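Toy Swap FAQ

How does the Mostberg toy swap work?
You bring toys your kids have outgrown, you get a token for each one, and you trade tokens for whatever catches your eye. I started it in my garage on Clarkon Street and it has been growing ever since!

How many toys can I bring?
Up to 12 per family, please. I used to say no limit, and I could barely get my car out by July.

Do sets count as one toy?
Yep! A train set, a bag of blocks, a puzzle (all the pieces, pretty please) each count as one. Tie them up in a bag or put them in something with sides so they stay together.

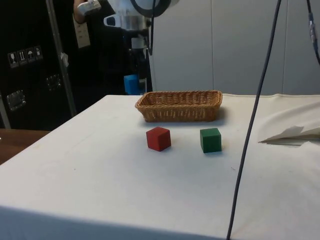
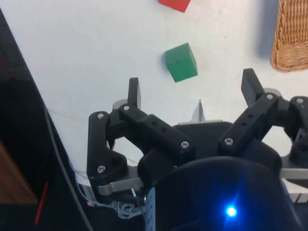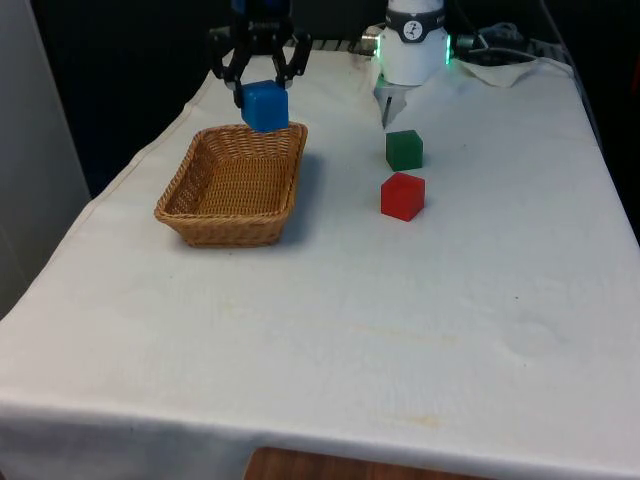
Colored cubes and a woven basket

What ages is it for?
Mostly 2 to 6, but I keep a shelf of board games for bigger kids, and they go fast.

What can't I bring?
No car seats, no stuffed animals, nothing with a cracked battery door. I love a stuffed bear as much as anyone, but I can't wash them all.

Can I save my tokens?
Sure, they're good for the next 4 swaps. Write your last name on the envelope, I'm terrible at remembering whose is whose.

Where do I park?
Behind Harb Bakery is easiest, and the cinnamon rolls are worth the walk.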